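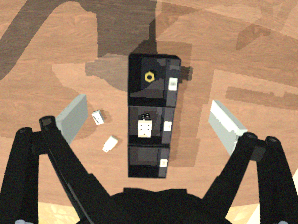 Atelier de reliure cherche un ou une collègue à temps partiel

Publié le 14/5/25

Bon, je me lance, je n'ai jamais rédigé d'offre d'emploi de ma vie, alors soyez indulgents ! Je tiens l'atelier Nondodier, une petite boutique de reliure et de restauration de livres, et depuis l'automne dernier je n'arrive plus à suivre. Les thèses à relier s'empilent, les bibliothèques me renvoient leurs registres abîmés, et j'ai sur l'étagère du fond un dictionnaire en six volumes qui me regarde de travers tous les matins. Il me faut quelqu'un.

Le poste

C'est un mi-temps, 17 heures par semaine, que l'on peut répartir sur trois ou quatre jours selon ce qui vous arrange (j'ai une préférence pour que l'on soit deux le mardi, c'est le jour des livraisons de papier et les rames pèsent leur poids). Le contrat démarre en CDD de 12 mois. Si tout se passe bien pour vous comme pour moi, on passe en CDI, je le dis franchement parce que j'ai moi-même enchaîné les petits contrats et que je sais ce que c'est de ne pas savoir où l'on sera l'hiver suivant.

Côté salaire, c'est 15 euros brut de l'heure pour commencer. Ce n'est pas mirobolant, je le sais bien, mais c'est ce que l'atelier peut payer sans se mettre en danger, et j'en reparle avec vous au bout de six mois.

Ce que vous ferez

Au début, surtout de la préparation : débrochage, nettoyage des fonds de cahiers, petites réparations au papier japon, couture sur rubans. Ensuite, si la main est là, de l'emboîtage, de la toile, du demi-cuir. La dorure, je la garde encore un peu pour moi – c'est mon péché mignon – mais je vous montrerai, promis.

Il y a aussi tout ce qui n'est pas très glorieux. Répondre au téléphone quand un client veut savoir si son livre de messe de 1880 vaut une fortune (en général, non, et il faut trouver une manière gentille de le dire). Emballer les commandes. Balayer les chutes de carton. Ranger les fers et les lettres en laiton dans le bon ordre, ce qui a l'air simple et qui rend fou. Faire la colle d'amidon le matin, la goûter étant fortement déconseillé.

On travaille en ce moment sur deux gros chantiers. Le premier est le fonds Vukholm, une collection privée de récits de voyage dont la moitié des dos sont partis en poussière. Le second, c'est une série de carnets pour la papeterie Trundodetti : tranchefiles faites main, papier marbré, une couleur par mois. J'aimerais vraiment vous confier une bonne part des carnets, c'est une excellente école pour la régularité du geste.

Qui je cherche

Quelqu'un de patient, déjà. Un CAP Arts de la reliure serait formidable, mais je regarde tout autant les parcours de travers : si vous avez appris dans un club du soir, avec une grand-tante ou tout seul dans votre cuisine, écrivez-moi. Moi, j'ai commencé comme comptable, alors je suis mal placée pour faire la difficile sur les diplômes.

Il faut être à l'aise avec la règle et le cutter, accepter de refaire une couture quand elle est trop lâche, et ne pas avoir peur de la poussière. Les allergies sévères aux moisissures, malheureusement, c'est compliqué dans ce métier, même avec le masque et l'aspiration. L'atelier est de plain-pied, la porte est large, et les établis se règlent en hauteur. Si vous avez besoin d'un aménagement, parlons-en tout de suite, on trouvera.

Ah, et on écoute la radio. Le choix de la station se négocie, sauf pendant la découpe du cuir, où je demande le silence complet !

Les horaires et la vie de l'atelier

J'ouvre à 9 h et je ferme à 18 h, avec une vraie pause à midi. Pas de travail le dimanche, jamais. Un samedi de temps en temps quand on tient un stand, et en novembre il y a la foire du livre ancien, où j'aurai besoin de vous les deux jours (récupérés ensuite, évidemment). Le reste du temps, si vous avez un rendez-vous ou un enfant malade, vous me prévenez et on s'arrange.

On partage la cour avec l'encadrement Oyewole, des voisins adorables qui nous prêtent leur grand massicot quand le nôtre fait des siennes. Il y a un coin cuisine, une bouilloire, un fauteuil défoncé auquel je tiens beaucoup et de la place pour garer un vélo à l'abri.

Pour postuler

Envoyez-moi un mail ou, mieux, une lettre à l'atelier. Je n'ai pas besoin d'une lettre de motivation en trois parties, racontez-moi plutôt le dernier objet que vous avez fabriqué ou réparé et ce qui vous a donné du fil à retordre. Quelques photos de vos travaux si vous en avez, même ratés – les ratés m'intéressent souvent plus que le reste. Un CV d'une page suffit largement.

Je lis tout moi-même et je réponds à tout le monde, mais laissez-moi un peu de temps, je réponds le soir après la fermeture. Ensuite, je proposerai à quelques personnes de venir passer une journée d'essai à l'atelier. Elle est payée, et le déjeuner est pour moi. On coudra un petit carnet ensemble et vous repartirez avec.

Si vous hésitez, passez donc boire un thé avant d'écrire. La sonnette ne marche plus, frappez fort au carreau.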